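# The Drawer by the Door

The drawer nearest the door fills first. In the apartments we visited in Nerketbridge this winter, it held takeout menus, dead batteries, spare keys and at least one charger for a phone that had left the house years ago.

Most people clear it once a year and stuff it again by spring. Back in February we asked readers to try something smaller: pick one drawer, empty it completely, and put back only what gets used in that room. We had 664 replies. A lot of them were about screws.

The first step is to pull the drawer out as far as it goes. Things slide to the back and stay there, and a drawer opened halfway will hide them for years. Feel along the back edge with your fingers before you decide it's empty. One reader in Sistton found up to 23 keys that way, some of them rusted together, and only three fit any lock in the building.

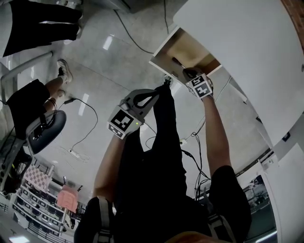 Once everything is out, wipe the inside with a damp cloth and leave it open to dry. Bare wood needs longer than a painted or coated surface. Liners are optional. The thin foam kind bunches up under anything heavy, and plain shelf paper cut a little short of the sides works fine.

Dividers come next, and this is where people overspend. The Furtado trays sold at the housewares store in Nitmont are sturdy, but two of them will fill a standard drawer and leave an awkward gap at the side. Shoebox lids cost nothing and can be trimmed to fit. Measure the inside of the drawer, front to back — the cabinet face is always wider.

Put the daily things at the front: keys, a pen, the scissors. Flat papers go underneath or somewhere else entirely. Batteries should be kept in a small box with their ends apart from anything metal.

Leave some of the drawer bare. Mail and loose change will find the space within a week, and it's easier to lift out a handful than to start over.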